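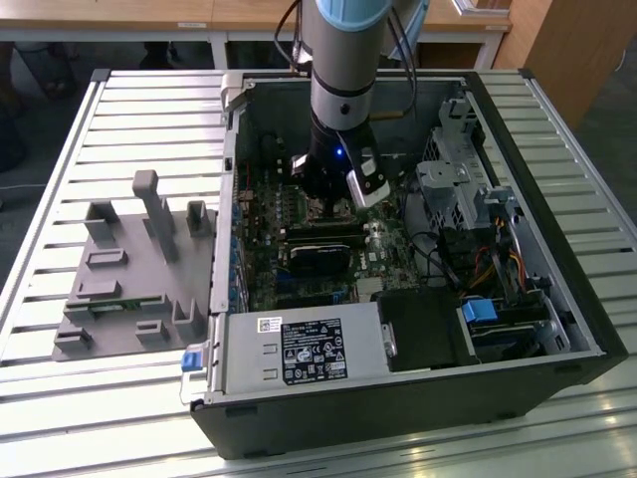

Ticket 1653 — PC strip-down cell, open day demo
Raised by: Lorraine Halliday
Assigned: Angus Prendergast
Site: Sheehan building, ground floor
Priority: high (visitors from Fudska due 14:00)
Linked: 1604 (wrist camera drops out after restart)

09:10 LH
Cell up and homed. First dry run of the demo, arm stops above the board and won't go down to the socket. Message on the pendant is "approach rejected, target outside window". Cleared it, same again. Cleared it, same again.

09:25 LH
Not the camera dropping out like in 1604. Live picture is fine, no lag. Restarted Flitisero anyway. No change.

09:40 AP
Can you check which job file it loaded? After a restart it sometimes goes back to the last one saved and not the one you picked. Should be the tower-on-side one.

09:48 LH
Right file. Checked twice.

09:55 AP
OK. Has anyone moved the tower since we taught it? Even a nudge.

10:02 LH
Almost certainly yes. Table got wiped down last night for the visit and I think the PC was lifted off and put back. Fixture plate is bolted so that should be good. Tape marks for the case are gone.

10:05 AP
That'll be it then. Window is only 5 mm each way. Don't widen it, please — I know it's tempting. Memory slots are right next to the socket and I don't want a finger going into them with people watching. Coming down.

10:30 AP
On site. Jogged over the socket by hand at slow speed, wrist view up on the big screen. Finger pad sits low and to the right of where it should be, by the corner of the load plate. So the case is both shifted and turned a bit. Pushing it back by eye won't do, needs a re-teach.

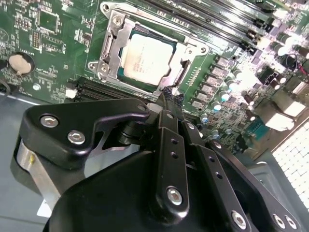
10:50 AP
Using the corner holes on the bracket as reference points, same as Rostonow did in their write-up. Much easier to find than the board edge. First go gave a silly answer, I'd touched off two of them in the wrong order. Redone.

11:15 AP
New frame saved as sheehan_demo_b. Old one kept, don't delete it yet.

11:20 LH
Dry run with new frame, full approach, no message. Again, fine. Third one stopped with a speed warning??

11:24 AP
My fault, left slow mode on from jogging. Override back to normal demo speed. Try now.

11:40 LH
Three clean runs in a row. Approach time back to what it was before. Lid panel and screws put under the desk out of the way.

11:45 AP
Good. For this afternoon:
Nobody leans on the table.
Keep visitors behind the line, if they want a closer look they can have the wrist view on the screen.
We stop at the approach and back off. Lever opening is not in this demo, whatever the invite says.
If it rejects again, press stop, call me on 165, don't keep clearing it.

12:05 LH
Will do. New tape down round the case, and I've put a note on the table for the cleaners. Can we get proper end stops? Tape is a bit daft for this.

12:10 AP
Agreed, will print some. Seperate ticket please so it doesn't get lost.

15:35 LH
Visit done. Demo ran every time we asked it to. One of the Fudska lot wanted to know if it copes with a case standing upright, said I'd ask. Angus?

15:50 AP
Not with this fixture. I'll email them.
Leaving 1653 open untill the stops are fitted. 1604 still needs someone to look at it.

Status: open, workaround in place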